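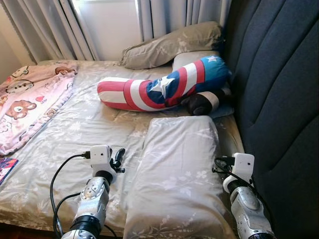
*Edcombe Household & Workshop Sheet, no. 15*

## Keeping an old laptop useful with Linux

My laptop is from the years when people still asked for a DVD drive. I put Linux Mint on it last May, and since then I keep a paper notebook with small things I learned. Rebecca Vitale asked me to write them properly for the sheet, so I have chosen the ones which I use at home every week.

**Before you install**

Copy your documents to an external disk, then open three or four of them from that disk on a different computer. I did only the copying the first time, and one folder of scanned receipts was full of files with zero size. It took me an evening to find the papers again and scan them.

Write the Wi-Fi password on paper. Also write down the exact model of the wireless card. On my machine the wireless did not work until I connected by cable and installed the driver with the Driver Manager.

Try the live USB stick for an hour before you touch the disk. Check the sound, the brightness keys, and if the laptop wakes up after you close the lid.

**Cleaning the inside**

1. Shut down fully, unplug the charger, and remove the battery if your model permits it.
2. Put the screws in an egg box, one hole for each part of the case. The long ones must not go back in the short places.
3. Hold the fan with a wooden toothpick so it does not spin, and blow the dust out with short bursts of air.
4. Look at the rubber feet. If they are missing, the air cannot enter well from under. I cut new ones from a felt sheet for chair legs.

Do not use the vacuum cleaner inside the case, it can make static. Don't work on the laptop on a bed or a sofa either. The soft cloth closes the vents, and a screw that falls there is gone.

**Disk space**

After one year my system partition was almost full. The command `sudo apt clean` removes the downloaded packages, and `journalctl --disk-usage` shows how big the logs are. Mine were 3088 MB. I reduced them with:

`sudo journalctl --vacuum-size=200M`

Old kernels also take much place. In the Update Manager, go to View, then Linux Kernels, and remove the old ones, but keep one earlier kernel which you know is good.

**Printer**

Our kitchen printer was found automatically, but it printed everything on Letter size and cut the recipes at the bottom. The paper size must be changed in the printer settings and again in LibreOffice. Ubaldo Testa had the same problem with labels for his jam.

**From readers**

Fadime Ateş writes that she puts a strip of masking tape on the lid with the date of the last backup. I have started to do this too.

Umesh Saxena asks if he can use one swap file of 2 GB with 4 GB of memory. For mail and web pages it is enough for me. If you want to hibernate, make it bigger than the memory.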